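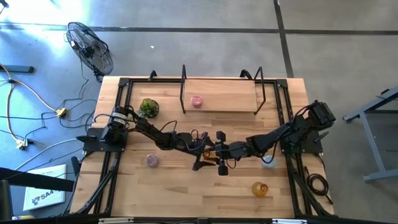

Arbeitstisch, Holzplatte mit Ablagebrett hinten.

Suchbegriff eingeben Suchen

Prüfliste Tische und Ablagen, Werkstatt Marnier, Oktober 2026
Geprüft: Brenda Zapata. Blatt 113

Tischplatte, Kanten: i.O., keine Splitter gefühlt
Standfestigkeit: i.O., wackelt nicht
Rahmen umlaufend, schwarz: Schrauben nachgezogen
Ablagebrett: sitzt auf zwei Drahthaltern, links + rechts. Belastung nur leichtes Zeug
Halter oben zu Haken gebogen: Augenhöhe beim Bücken!! Schutzkappen bestellen (Lestier, Art. 3290)
Hakenclips hinten links/rechts vom Brett: fest
Kabel: Schlaufen frei, nichts geklemt. Zugentlastung noch prüfen
Kleinkram auf der Platte: Pflanze, rundes rosa Teil auf dem Brett, noch was Rundes vorne links. Vor Feierabend wegräumen, bitte auch wirklich
Fluchtweg: frei

Offen: Kappen, Zugentlastung. Nachkontrole macht Renato Benítez.

2 Kommentare · 265 Aufrufe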